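Member Notes: Self-Compassion Reading Group

19 August 2019

The spring survey on self-criticism has been scored. Ama Amoah mailed the form to 3000 readers of this newsletter in April and received 1000 usable replies. The form asked how often a person replays a mistake, how long the replay lasts, and what usually ends it.

Replies were coded by Ama Amoah and Eoin Brophy, working separately. Where the two codes differed, Etornam Zakaria made the final call. Blank answers were left out of the scoring for that item only.
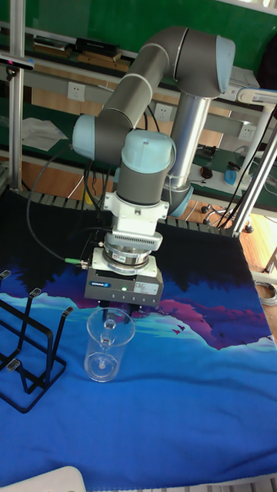
Main results

The most common trigger was a remark made to a coworker or relative – usually a short one, and usually regretted within the hour. Money mistakes came second. Most people who wrote in the comment box said the replay was worst at bedtime.

Talking to another person was the most frequent answer to the question of what ends it. Writing the event down was next. Distraction was listed often but was rated low for lasting effect. 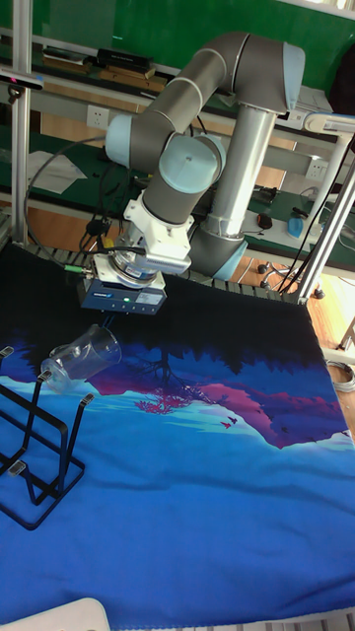 Robot arm over a cloth-covered work surface.

The survey has limits. Readers of a newsletter on this topic are likely to be more concerned with it than the general public. The form did not ask about treatment or medication, so the results say nothing about either.

Next exercise

The fall exercise is a written log kept for 2 weeks. Each entry has a trigger line, a line for the exact words of the self-critical thought, and a line for what you would say to a friend in the same position. Keep the wording plain. Entries should be made on the same day as the event – later entries tend to be tidier

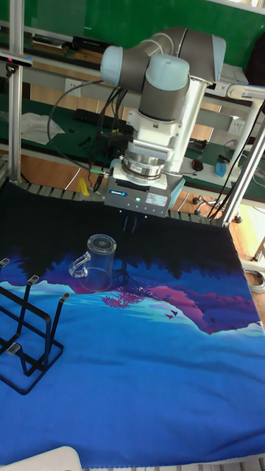 and lose the original phrasing. Skip a day if there is nothing to record.

Quentin Delorme will send the log sheet to anyone who asks for it. Completed logs stay with the person who wrote them and should not be mailed in.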